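Kitchen Skills for People Who Claim They Can Already Cook
Handout 3: The board, the table, and one piece of fruit
Akier Evening Courses, revised 2020-05-01

Bring this with you. The last group was given 36 copies and returned the following session with perhaps a third of them, one of which had been used to wrap a sandwich.

1. Where we left off

Handout 2 dealt with knives. Several of you wrote on the feedback sheet that you had hoped to cut something by now. You will. First we are going to put a board on a table, which sounds like a job for a toddler until you watch adults do it.

The usual mistake is to put the board wherever there happens to be a gap, between the kettle and the mail, and then cut with your elbows tucked in like a passenger in a middle seat. Clear the table first. Then set down a board, then one item of food. A light-colored table helps, as you can see at once what has escaped.

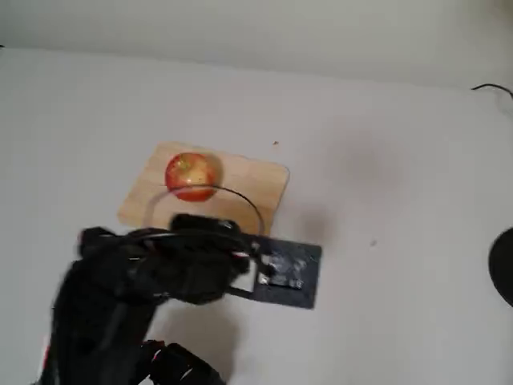

One apple on a wooden board looks like the beginning of a very slow meal, but it teaches you most of what you need. It rolls. It has a stem end and a blossom end that behave differently under a knife. And it goes brown while you stand there discussing it, so there is some time pressure.

2. Choosing a board

Wood or plastic is an argument you can have at home. For this course we use wood. Points to write down:

Size. Bigger than you think. If the onion you are chopping keeps leaving, the board is too small.

Corners. Rounded ones are kinder to your hip when the board sticks out over the counter, though it shouldn't be sticking out over the counter.

Grain. Many boards are strips glued side by side, and these tend to stay flatter than a single wide plank. They will still warp if you soak them in the sink overnight. I have a board from Poveo that now rocks like a cradle, and I know exactly whose fault it was.

Grip. Put a damp dishcloth underneath. A board that slides is worse than a dull knife, and a board that slides together with a dull knife is an anecdote for the emergency room.

3. Picking things up and putting them down

Yes, this is a section. Round produce goes on the board when you are ready to cut it and comes off when you aren't. Hold it around the middle with the fingertips curled. Set it down, let go, and check that it stays where it is before you reach for anything sharp. If it won't stay, cut a thin slice from one side and rest it on the flat.

Work with one item at a time. The temptation is to pile the board with everything in the recipe, after which you have no room left to cut and spend the evening herding carrots.

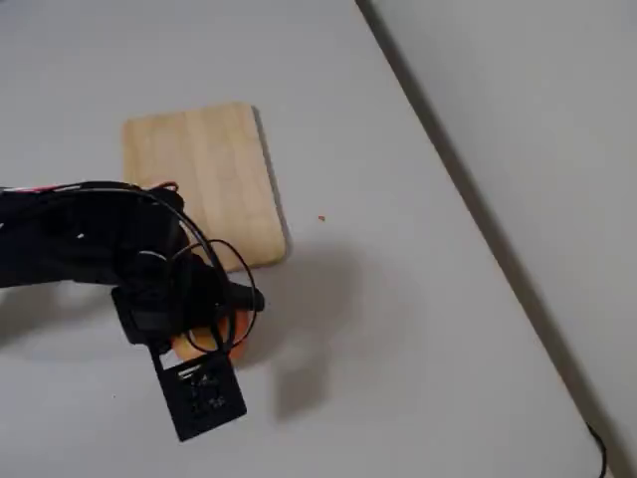 Fig. 2. Orange item held clear of the tabletop, with the board behind.

4. Cleaning up

Wash the board by hand, both sides, hot water and a little soap. Both sides, even if you only used one, or it will dry unevenly and curl. Stand it on edge to dry. Oil it when it starts to look thirsty; food-grade mineral oil is fine, and the small bottle from Sowa will last you until you lose it. Olive oil goes rancid. Please stop telling me your grandmother used it.

The dishwasher is not discussed in this course.

5. For next time

Practice with three pieces of fruit of different sizes. Halve each one, then quarter it, then eat the evidence.

Read pages 1 to 9 of the Gerkier booklet and skip the part on garnishes, where a radish is turned into a mouse.

Lockers: the code is still 763. It is not to be written on the locker.

The September group will start from this same handout, so if you find a mistake, mark it in pen and leave your copy on the front desk.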